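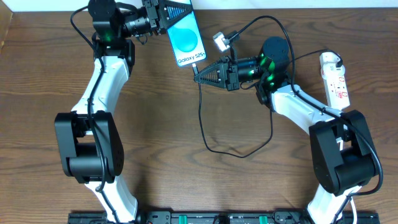 Tabletop, brown with a wavy grain

White haze on a wood table after a hot casserole dish, is it fixable?

Posted by Tracey Mellor, Wednesday, October 22, 2025
Category: Furniture and floors
Viewed 571 times

Hi all, I'm hoping somebody can talk me down. We had family over on Sunday and my brother-in-law pulled a casserole out of the oven and set it on the dining table with only a folded dish towel under it. When I picked up the towel after dinner there was a big cloudy white patch, sort of oval, bigger than my hand, with a darker outline where the hem of the towel was.

The patch doesn't show up in the photo. In person you mostly see it from low down with the window behind it. From straight above you could almost talk yourself into thinking it's gone. Almost.

What I know about the table: I bought it secondhand in February from a couple who were moving, 52 inches long before you add the leaf, and the sticker underneath says Edska. They told me it was "oiled" but they also told me the chairs didn't wobble, so, you know. It feels smooth and a tiny bit plasticky to me, and water beads up on it.

What I've done so far:
- wiped it with a damp cloth (no change)
- left it alone for two days to see if it would fade (maybe a little? or I'm getting used to it)
- rubbed in some Purel furniture polish, which made it look great for one evening and then the cloud came back

My mother says mayonnaise. My neighbor says iron it, which sounds insane given that heat is what did this in the first place. I've also read about toothpaste, cigarette ash, and car wax. I don't want to sand the whole thing if I can help it. I have no garage and I'm not great at that kind of project (see: my bathroom shelf).

So is this in the wood or on top of it? And what would you try first?

2 answers

Answered by Malte Lenz
Marked as helpful by 16 people

Two good pieces of news in your post. The patch is white, and water beads on the table. White nearly always means moisture got trapped in the finish. Dark or black marks are the ones that have gone down into the wood, and those are a much bigger pain. A warm damp towel under a hot dish is pretty much the classic recipe for a white mark, I've made the same one on my mother's sideboard and I heard about it for years.

First thing I'd do is find out what finish you have, and I'd do it underneath or on the inside of a leg. Put a drop of rubbing alcohol on a cotton swab and hold it there for a minute. If it goes sticky, you have shellac or possibly lacquer. If nothing happens, try a drop of lacquer thinner in a different spot (window open please). Sticky now means lacquer. Still nothing, you most likely have a polyurethane or some other hard factory finish. I wouldn't believe the oil story, an oiled top doesn't usually feel plasticky.

Then, in this order, stopping as soon as it looks good enough:

1. Clean off the polish. You need to get rid of that Purel before you do anything else. Mineral spirits on a soft rag, wipe, turn the rag, wipe again, let it dry.

2. Hair dryer on low, moving all the time, ten minutes or so. You want the surface comfortably warm to your hand and no more. Take a break and look at it from the window side. Sometimes the haze just goes while you're watching and it is the most satisfying thing!

3. The iron. Your neighbor isn't insane. Lay a dry cotton T-shirt over the patch, iron on the lowest setting with NO steam and no water in the tank, and press for a few seconds at a time, lifting the shirt to check. It's the same idea as the hair dryer, you're letting the moisture back out. The risk is that you get impatient and turn it up, and then you're making a second mark on top of the first one.

4. If there's still a shadow, a very mild abrasive. I use Moradi rubbing paste on a felt pad, along the grain, very light pressure. Non-gel white toothpaste does work a bit but it's messy and gets stuck in any open grain and dries there like chalk. Expect the spot to come out a slightly different sheen from the rest of the table. You can even that out by going over the whole top lightly with 0000 steel wool and then paste wax.

Before 3 and 4, test somewhere that doesn't matter. If you have that extra leaf in a closet, that's your test piece, and it's the same finish as the top so you'll get a real answer.

What I'd skip: cigarette ash (it's only a fine abrasive and it stinks), and car wax with silicone in it. Silicone gets in everything, and if you ever do need to refinish, the new coat will crawl away from it in little craters. Ask me how I know.

The dark outline from the hem might be where the finish got softened and pressed down by the weight of the dish. Heat won't bring that back. Get the cloud out first and see how much you still notice it.

Answered by trivet_queen
Marked as helpful by 4 people

Mayonnaise worked for me!! Left it on overnight under plastic wrap and wiped it off in the morning. Mine was only a coffee cup ring though and it was pretty fresh. Don't let the dog near it.

Also get some cork trivets, I have the big square Trarkari ones and they go under everything now.

Comments

Tracey Mellor: Thank you both! Did the swab test under the apron and alcohol did nothing at all. Don't have lacquer thinner so I'm calling it the hard factory stuff. Mineral spirits took off a LOT of polish, the rag was yellow. Hair dryer tonight. Malte, how long should I wait between the dryer and the iron if the dryer only half works?

Malte Lenz: Give it overnight. It can keep clearing a bit after it cools down. And do the iron in daylight, lamps will fool you.

Tracey Mellor: OK. Leaf is out of the closet and on the kitchen counter, T-shirt is ready. Brother-in-law has been told.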